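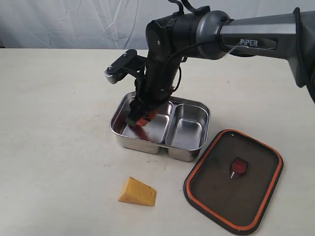

Flaxseed in the Everyday Kitchen: Some Tips

Flaxseed was known to my grandmother mostly as something for horses. Today it is sold in small bags at a high price, and people ask me how they should use it. I have cooked with it for 16 years, so I write here what works in my kitchen.

Buy whole, grind at home

Whole seeds have a hard skin and they keep for many months in a closed jar. Ground seeds become bitter much faster. I grind only what we eat in one week, in an old coffee grinder that has no other work now. Ten seconds is enough. If you grind longer, the powder gets warm and sticks to the walls.

If you can buy only the ground kind, keep it in the freezer. You do not need to thaw it, the spoon goes in easily.

As an egg in baking

Mix one tablespoon of ground flaxseed with three tablespoons of water and wait 10 minutes, until it is thick like raw egg white. This takes the place of one egg in muffins, pancakes and most cookies. For a sponge cake I do not recommend it. I tried this in December for Judit Kelemen's birthday and we ate it with spoons.

In bread

Soak the whole seeds overnight in the same amount of water. Dry seeds pull the water from the dough and the bread comes out hard on the second day. My neighbor Cameron Urquhart puts in also a little honey, and his loaf is better than mine.

In porridge and yogurt

Begin with one teaspoon a day. The seeds have a lot of fiber, and a stomach which is not used to it will complain. Drink a full glass of water with it. People who take medicine regularly should ask the doctor or the pharmacist first.

The oil

Flaxseed oil is for cold dishes only. Do not fry with it, the smell is terrible and it smokes quickly. Buy the smallest dark bottle and keep it in the refrigerator door. I like it on boiled potatoes with salt and chopped onion. When it tastes like paint, it is old and must go.

Cleaning up

Wash the bowl immediately, with cold water. Wet flaxseed dries like glue, and after one night you will need a long soak and a stiff brush. The same is true for the sink strainer, so empty it before you go to bed.

Updated 1/26/23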